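Notes from the kitchen cell

Hello again from the Skustwood shop floor! Akua Amissah asked me to write up what we've been doing with the two-armed unit, mostly so people stop asking me in the hallway, so grab a coffee.

The big job this month was the hands. Both of them were overdue on tendon tension, and the right thumb had picked up enough slack that Trudura (our control software, for the newer folks) kept throwing a position warning every time it closed. I pulled the old log from July and the thumb was reading 236 at full curl back then. Before I touched it on Mon 15 March it read 200. That's a lot of slop for something that's supposed to hold a bottle by the neck or the label and not squeeze it silly.

So I did the full routine. Power down, arms supported, wrist covers off, check the cables where they loop over the wrist, then re-tension finger by finger with the little Kragh driver. Please use the Kragh one and put it back in the drawer with the foam! The big driver chews up the screw heads and I'm the one who has to drill them out.

After that comes my favorite part, the fridge check, where we run the hands on real things with odd shapes and slick sides.
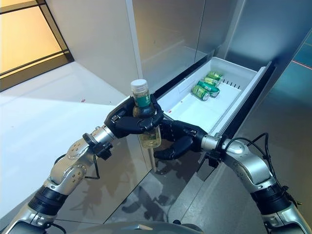 Left hand on the bottle, right hand close by, drawer open with the green cans in it.

We do 60 grips per hand before I'll sign anything, and I watch the first batch with my finger on the stop button the whole time. If you're covering for me, listen as much as you look — a dry joint clicks on the way open, well before Trudura notices anything. One drop of Cledosum on the joint pin, wipe it, and cycle the hand empty a few times before you go back to bottles. One drop! I found a hand last year that somebody had practically marinated, and the textured grip pads were useless until I'd cleaned them twice. 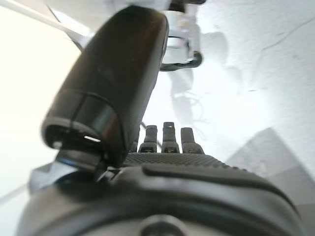 The other thing I'd like everyone to get into the habit of is zeroing the hand with the fingers straight up and nothing in them. It's easy to skip when you're in a hurry, and then every number after it is off by the same bit and you chase it all afternoon (ask me how I know). The zero screen is on page 121 of the binder, and I've stuck a yellow tab on it.

Still on my list are new wrist cable ties and a fresh set of fingertip pads, whenever those get here. If you want to learn the tensioning job, come find me before lunch.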